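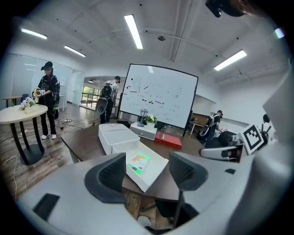

The dark brown tabletop, seen from just above its near edge.

2 min read

Refinishing policy for shared tables, Omville reading rooms

omville_facilities wrote:
The Omville branch requests comment on a proposed change to the care of its reading room tables. At present, any table with visible rings or scratches is sent to the Ferirholm workshop for full stripping and refinishing. The last round of this work cost 970 dollars and left the east room short of seating for most of September. We propose to replace full refinishing with a yearly cleaning and a coat of paste wax, applied on site. Members with experience of either method are invited to reply.

gallegos_branch wrote:
The Gallegos branch adopted on-site waxing 2 years ago and supports the proposal. Our tables are dark stained, and light scratches became much less noticeable after the first coat. Staff close one room at a time and reopen it the next morning.

ferirholm_shop wrote:
The workshop must register an objection. Wax does not protect against water or hot cups. It also builds up in the grain, and any later refinishing takes longer as a result. If a table has worn through to bare wood along the front edge, waxing it will only postpone the repair. We would ask that such tables be excluded from the policy.

gallegos_branch wrote:
The point about bare edges is accepted. We would not agree that buildup is a serious concern with one thin coat per year. Our cleaning procedure removes the old wax with mineral spirits before the new coat is applied.

ferirholm_shop wrote:
That step does not appear in the Omville proposal. It should be written in, along with a note on ventilation and on the disposal of used rags, which can catch fire if left in a pile.

fleluto_annex wrote:
The Fleluto annex takes no position on wax but wishes to comment on felt pads. Most of our scratches came from lamp bases and book stands. Pads were fitted to all of them, and the number of complaints fell. We recommend this measure whichever method is chosen.

omville_facilities wrote:
Thank you for the replies. The draft will be revised to require removal of old wax, safe handling of rags, and referral of any table with bare wood to Ferirholm. Felt pads will be ordered separately. Further comment will be accepted for 7 days.

ferirholm_shop wrote:
Please also state who decides what counts as bare wood. Our previous disagreements with the branches have mostly been over that question.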